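サイト内検索 キーワードを入力 検索

薄緑の袋をためておく人 ごみ袋の使い方を聞く
6月 文・くらしの紙面編集部

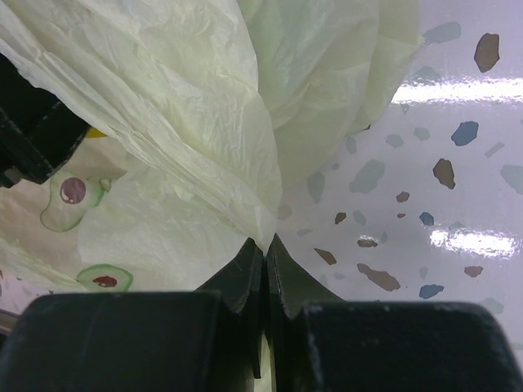 薄緑色の半透明の袋。光が通るところは明るく見える。

エリベルト・パロミーノ(Heriberto Palomino)さんは、集合住宅「リルクステッド」で共用部の片付けを請け負って7年目になる。担当は6階建ての1棟で、廊下、洗濯室、ごみ置き場を毎朝回る。今回は、仕事でいちばんよく手にするという袋について聞いた。

話を聞いたのは午前10時すぎ、ひと回り終えたあとの洗濯室だった。「袋の話だけで記事になるんですか」とパロミーノさんは言い、それから1時間近く話してくれた。

以前は黒い袋を使っていたという。替えたのは3年前だ。「黒だと中が見えないので、瓶が混ざっていても気づかないんです。収集所で開け直すことになる。半透明なら持ち上げたときにだいたいわかります」。透明の袋も試したが、住人から中身が丸見えで困ると言われ、いまの色に落ち着いた。

仕入れ先はカルデイラという卸で、1,000枚入りの箱で届く。薄手なので、重いものを入れるときは二重にする。厚手の品も見本でもらったが、口が結びにくく、使うのをやめた。

開け方にもやり方がある。新しい袋は口がぴったりくっついているので、両手の指先でこすってずらし、端を持って一度大きく振る。「空気が入れば、あとは容器の底まで押し込むだけです。振らずに入れると底のほうが折れたままになって、半分しか入りません」

口を閉じるときは、先に空気を抜く。袋の上のほうを寄せて、細くなるまでねじり、そこで結ぶ。ひもは使わない。「ねじりが甘いと、運ぶ途中でゆるみます。二回余分に回しておくと違います」

しわになった袋も、汚れていなければ捨てない。紙くずだけを入れていた袋は中身をまとめて別の袋に移し、残ったほうをもう一度使う。たたむ手間はかけず、棚の下の箱に押し込んでおく。「きれいにたたんでも、出すときにまた広げますから」。箱がいっぱいになったら、濡れた傘や、植木鉢の受け皿を包むのに回す。

住人が引っ越すときには、この箱がよく役に立つという。衣類を入れて口をねじれば、段ボールのすきまに詰められる。春にブリセル地区へ移った家族には、箱ごと渡した。

困っていることも聞いた。「置き場所ですね。新しい箱が届くと洗濯室の棚が一段ふさがります。洗剤を上に移すと、今度は背の低い人の手が届かない」。管理会社のフルニックには棚を一つ増やしてほしいと頼んであり、返事を待っている。

色が変わったら困りますか、と最後にたずねた。パロミーノさんは少し考えて、「前に一度、青いのが届いたことがあります。住人が資源ごみ用だと思って、缶を入れてしまった。1か月は張り紙をしていました」と答えた。そのときの青い袋はまだ残っていて、切り開いてペンキ塗りのときの床の覆いに使っているそうだ。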